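De: Darius Vasiliauskas
Para: lista tarkeo-usuarios
Asunto: Re: [tarkeo-usuarios] Máscara de líquido y condición de parada en la tarea de limpiar
Fecha: junio de 2025

Hola Genalyn, hola a todos:

Genalyn Javier escribió:
> Con la versión nueva del planificador, la tarea "limpiar mesa" termina
> demasiado pronto. El módulo de percepción publica la máscara del
> líquido, el planificador genera las pasadas y luego declara éxito
> aunque queda una película fina. En mis registros hay 107 episodios y
> en 30 de ellos la parada es falsa. He bajado el umbral de confianza,
> pero entonces aparecen pasadas sobre las sombras.
> ¿Alguien tiene una configuración que funcione con mesa blanca?

Gracias por el informe tan completo. He reproducido el problema en mi puesto y creo que son dos cosas distintas, que conviene separar.

La primera es la resolución. El segmentador reduce la entrada a 384 píxeles de lado antes de calcular la máscara. Para un charco con borde bien marcado es suficiente, pero una mancha clara sobre superficie clara casi desaparece en ese paso. Si activas el recorte por región (parámetro recorte_activo en el fichero de percepción), la reducción se hace solamente sobre la zona de trabajo y la mancha se conserva mejor.

La segunda es la clase única. Ahora "líquido" y "residuo" comparten etiqueta, y la condición de parada mira el área total por encima del umbral. Un residuo débil no llega nunca al umbral, por lo tanto no cuenta. Bajar el umbral, como tú has hecho, mete también las sombras del paño. Mi propuesta es tener dos clases con umbrales propios y exigir que las dos áreas estén por debajo del límite durante varios ciclos seguidos.

Pongo una vista de la cámara fija con la que hago las pruebas. El charco sale siempre en la máscara; el arco beige que va hacia el paño azul, solamente con el recorte activado.
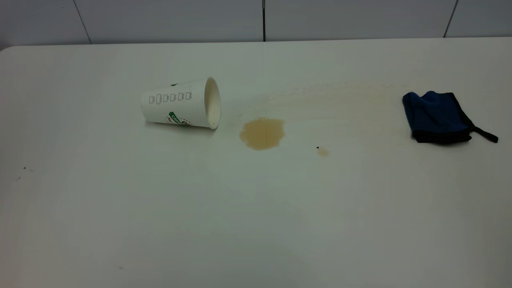

Vista de la cámara fija: vaso volcado, charco y residuo claro sobre la mesa blanca.

También la gota pequeña debajo del charco da problemas, porque el filtro morfológico la elimina por tamaño. Con el área mínima en 86 píxeles la pierdo; todavía no he encontrado un valor que la guarde y que no guarde también las motas oscuras.

Edgars Adomaitis tiene en una rama de Pemero el cambio de las dos clases, pero sin pruebas automáticas. Edgars, si me das permiso, las escribo yo y envío el parche a la lista.

Genalyn, ¿podrías decirme si en tus episodios la exposición de la cámara es fija o automática? En mi caso es fija y no sé si los resultados se pueden comparar.

Un saludo cordial,
Darius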